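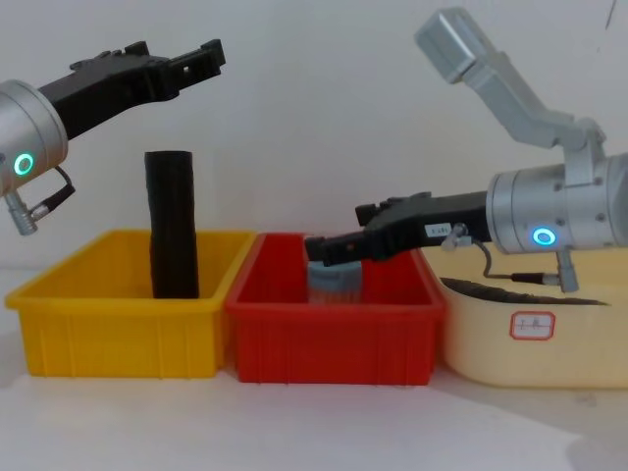
Sorting task, chest camera. The right gripper is down at the cup in the red bin.

Wuveo review: view gating for two-arm sorting

Oct 29, 2020

Wuveo is a training package for two-arm robots that learn from demonstrations. You drive the arms through a task, it records the joints and all the camera views, and it fits a policy to the recordings. Several packages do that. I tried this one for its view gating, a method from the Kirinbridge report that came out in March. The claim there is that a policy does better on small sets of demonstrations if it learns, at each step, how much weight to give each camera.

I tested it on bin sorting. Three bins stand side by side, and the arms have to move small household items from one to another on request. The set has rolls of garbage bags, toothpick containers and a few other upright things. Most of them are round, and some are dark enough that a camera looking from a bad angle has trouble finding the edge.

Installation

The install went cleanly on the second try. The first one failed on a version mismatch with the camera driver, and the error message did not name the driver. The fix is on the last page of the manual. It should be on the first.

Camera setup is well done. You give each view a name, wave a gripper in front of it, and the package checks that frames and joint readings line up in time. It caught a lag on one wrist camera that my old recording script had never flagged. You can't skip the check, though, and it runs again every time you restart. On a day with a lot of restarts I got tired of it.

What the gating does

A plain policy takes in every view all the time. On a two-arm setup a lot of that is no help. A raised wrist camera can be looking mostly at wall, with its own open fingers in the middle and the other gripper poking in at the side. There may be a strip of yellow bin in one corner and some red at the bottom, and very little a policy can use to decide where to go next.

With gating on, Wuveo produces a weight for each view along with each action. The weights are learned from the same demonstrations, so there is nothing extra to label. In my runs the chest view carried most of the weight while an arm was traveling, and the wrist view took over as the gripper came down to an item. That is what the report says should happen – it was good to see it on a different set of objects.

You can watch the weights as colored bars next to the video. I used this more than any other part of the package. When a grasp went wrong, the bars often showed the wrist view coming in too late, and I could go back and record a few slower approaches.
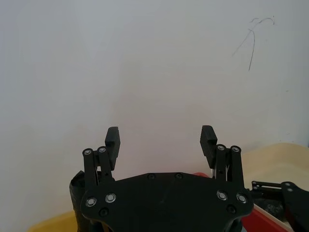 Results

I recorded 50 demonstrations and trained two policies on them, one with gating and one without. Everything else was left at the defaults. Each policy then got 50 trials, with the items moved between trials and the requests in the same order for both.

With gating on, 48 trials ended with the right item in the right bin. Both failures were on a garbage bag roll that was standing close to a second roll. The gripper closed on the loose outer wrap and lost it on the way up.

With gating off, 14 trials failed. Most of those were approach errors, where the gripper came down beside the item or touched the rim of the bin. A few were cases where the arm stopped above the bins and stayed there until I ended the trial.

I also ran the Insaurralde baseline, which crops each view to the area near the gripper before training. It did well on the toothpick containers and poorly on anything next to a bin wall. I didn't tune it much, so I won't put a score on it.

One bench and one set of objects is a small test. The gap between the two policies was wide enough that I will keep gating on for this kind of work. I would not assume the same gap on a task where all the cameras have a clear view the whole time.
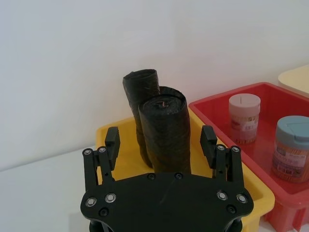
Wrist view, gripper open, with garbage bag rolls in the yellow bin and toothpick containers in the red.

Things I didn't like

Checkpoints save every 1,000 steps and the interval is fixed. On a small disk that fills up fast, and you have to clear old ones by hand.

Export is limited. Recordings open in the Wimex viewer without trouble, but the view weights are dropped on the way. If you want them for a plot you have to pull them out of the log file.

The documentation assumes two arms. A single arm works, but I had to leave half the config file blank and guess which warnings were safe to ignore.

Who should get it

If you have a two-arm bench with a fixed camera and wrist cameras, and you collect your own demonstrations, Wuveo is worth the setup time. With only one camera there is nothing to gate, and a simpler package will do the same job. I have left it installed and will try it next on items that have to be passed from one gripper to the other.

Related reviews
Wimex viewer: playback for multi-camera recordings
Insaurralde cropping baseline, first look
Reading the Kirinbridge report on view gating
Wrist camera mounts for parallel grippers
Plastic bins for sorting tests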